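Home | Lists | Archive | Thread index | Log in
Search this list: Enter keywords Go

Sarside Allotment Growers, message 1687
From: Hamdia Asfaw
Date: 22/02/2026
Subject: Re: garlic planted in November, yellow tips

Hello all,

Thank you for the replies. I will answer the question about watering first, and then the colour of the leaves.

> Hamdia, how often do you water the bed near the fence? Mine at
> Imness went yellow at the tips too, and I think I was too generous
> with the can. I have now stopped completely for two weeks. Also,
> did you put down any compost before the cloves went in?

I did not water the bed at all after the new year, so in my case it cannot be the can. The rain was enough, maybe more than enough. The soil at my end is heavy clay and the path beside it stays muddy long after the others are dry.
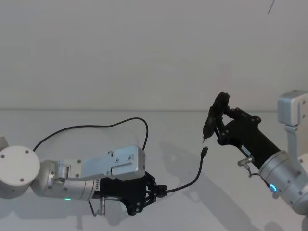
About compost: yes, I dug in two bags before planting, but they were old bags from behind the shed and I do not know how much goodness was left in them. My neighbour on the next plot used fresh manure and his leaves are a darker green than mine. He planted the same variety, from the same order, so I think the feeding must have some part in it.

I planted 129 cloves and 12 did not come up. I dug at the places of those and found the cloves soft and grey, with a sour smell. The rows with yellow tips are beside them, at the low end of the bed. The high end looks healthy.

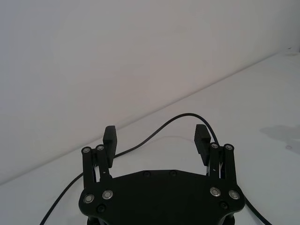
Reading time: 2 minutes

My plan is to open a shallow channel along the low side, so the water can go to the ditch, and to give a light feed when the weather is warmer. I would like to hear from anybody who has done this on clay. Did you dig the channel while the garlic was growing, or did you wait until harvest? I am afraid to disturb the roots.

One more thing. I still have a few spare labels and a ball of twine from the autumn order. If you want them, please write to me directly and not to the whole list.

Kind regards,
Hamdia

4 replies | 0 shares
Previous message | Next message | Back to top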